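Queer skate night at Hullgate — keep it 21+ or go all ages?

fernbucket
Okay so I've been going to the monthly queer skate at Hullgate since it was in the tiny room, and I saw on the signup page that they want to try an all-ages session starting in October. 5 to 7 pm, no bar, then the regular night after. I'm kind of thrilled? I was a closeted 15-year-old with a pair of bad rental skates and I would have lost my mind over this. But my group chat is split right down the middle, so I'm bringing it here.

mothwing611
Split how? It's two hours. Everybody who wants a drink can show up at 7:30 like they do anyway.

softbutchsteve
I'm one of the grumps, hi. We lost the Girkik nights last year and we lost the back patio thing before that. Every time a grown-up queer space gets opened up "just for a bit," the bit gets longer. I'm 52, I don't have that many rooms left where I can be loud and flirt badly on wheels.

fernbucket
That's fair, and I don't want your bad flirting taken from you. But the late session isn't getting shorter, it still runs to 11.

softbutchsteve
Yeah, for now.

paiva_or_bust
Coming from Paiva, where we did this two years ago. First all-ages session had 17 kids and a whole lot of nervous parents holding coats. The last one I worked had 212 people through the door, and the late night got busier too, I think from the parents! The thing we got wrong was changeover. Do NOT let the two crowds overlap at the skate counter — it was chaos.

mothwing611
What did you charge?

paiva_or_bust
Pay what you can. We raised 1,152 dollars over the first season for the trans youth closet at Flastel (binders, shoes, bus fare), and the rink still covered its costs.

softbutchsteve
Okay, the Flastel part gets me a little. I'd still want it in writing that the late session stays 21+.

fernbucket
I'll ask! There's a planning meetup before the next skate and I said I'd post the list, so this is what I've got so far. Yell if I missed something.

1. Door and pronoun stickers. Same table as always, but we need two people on it for the early session.

2. Quiet room. Beanbags, low lights, no music, for anyone who needs a breather. We're still picking colors and I'm on team orange. 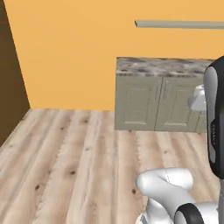 3. Changeover. Early crowd hands in skates by 6:45, doors reopen at 7:30.

4. Playlist. Clean versions for the early one, please. I will take requests but I will not take more than one song per person.

mothwing611
Orange is going to give me a headache, and I say that with love. Can it be a soft green?

softbutchsteve
Orange is fine. Put me down for the sticker table, I guess. I'm leaving at seven to get a burrito and then I'm coming back for MY night.

paiva_or_bust
Add spare socks to the list. You'll run out the first time.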